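3.2 Bench layout and cable routing

Assembly of the Flilletti unit was studied at single-operator benches over 13 shifts in October, giving 144 completed units. Screws and the feeder were kept on a raised shelf, so that the green work surface stayed free for the housing and the tools. Karaca and Uçar noted the order of steps at each bench but did not time them.

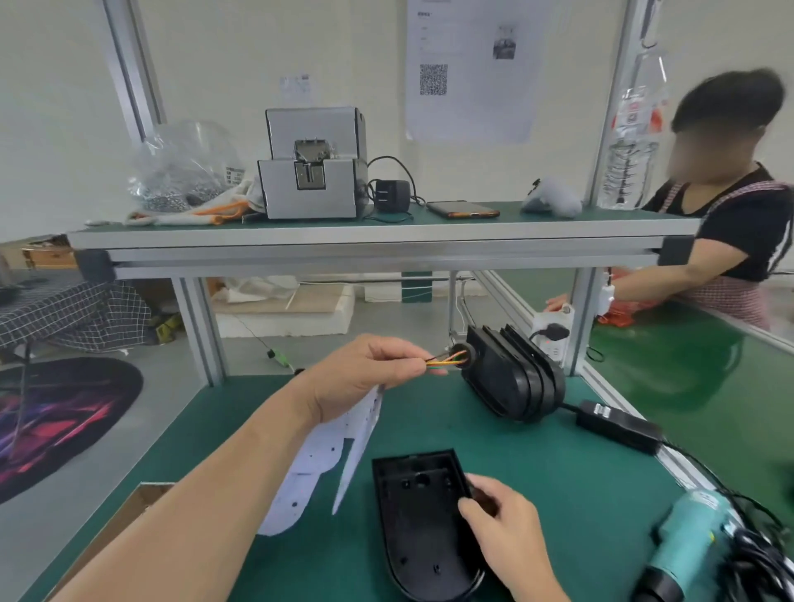 Figure 3. Coloured wires threaded through the round grommet of a black device, with an open housing shell on the bench.

Routing the wires was the step that operators most often named as awkward. The bundle is thin and has to be held in one hand while the other is needed for the shell – a tray with several moulded screw posts and a round hole. Three operators asked for a small clip to hold the wires at this point, and one was tried at the Bretanik site.

Screw supply caused few complaints. Bags were refilled from a store of over 1000 screws, and the shelf was within reach of all the operators except one, who worked seated (see Section 3.4).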